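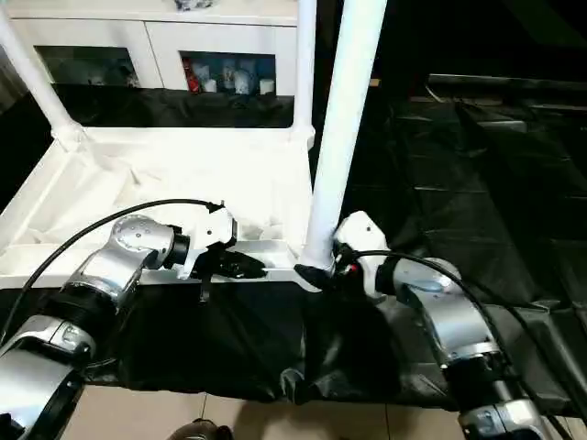

## 4. How Small Groups Read the Seven Letters

I should say up front that I came to Revelation 2 and 3 through church basements, long before I ever read a commentary on them. So when I started collecting notes from Bible study groups in Momorton and Prandonport, I thought I knew what I'd hear. Everybody would go straight for Laodicea, the lukewarm church, and we'd spend the evening on that. I was half right.

The material for this section is 617 written responses from the two towns, gathered through the Preltov reading guide between October and the end of spring. The guide prints each letter on its own page and leaves a blank space underneath with one prompt: "Who is this written to?" I kept the prompt plain on purpose. An earlier draft asked people whether the letters were "historical or prophetic," and that pretty much told them which two answers I was expecting (my mistake, and I threw those sheets out).

### 4.1 The "church ages" reading

Plenty of readers, especially older ones, took the seven churches as seven periods of church history, with Ephesus as the apostles' time and Laodicea as our own. I grew up on that chart myself! It hung in the hallway outside my Sunday school room. What surprised me was how loosely people held it. A reader would write "this is the Reformation" next to Sardis and then, two lines down, talk about Sardis as if it were the congregation across the street. The two readings sat side by side and didn't seem to bother each other at all.

Shojaei, the third study site, is left out here because its groups used a different guide. Their sheets come up again in Section 6.

### 4.2 Smyrna and Philadelphia

These are the two letters with no rebuke in them, and I expected short answers. Instead they drew the longest ones in the whole set. Smyrna in particular got people writing about illness, layoffs and family trouble. The "ten days" of Revelation 2:10 came up over and over, and most writers took it to mean a hard stretch with an end to it. A few connected it to the ten-day test in Daniel 1, as several commentaries do, though I can't tell from the sheets whether they'd read that somewhere or spotted it on their own.

Philadelphia's "open door" (3:8) was read as a chance to be taken – a job, a move, a mission trip. Hardly any writers linked it back to the key of David one verse earlier, or to Isaiah 22:22, where that key comes from. I think the guide is partly to blame, because it has no cross-references in the margin. The next printing will have them.

### 4.3 What the sheets can't show

People write differently when they know a group leader will collect the page, and I have no way to correct for that. I also did all the sorting myself, going through the pile twice with a few months in between. Where my two passes disagreed I counted the response as unclear and left it out of the comparisons in Section 5.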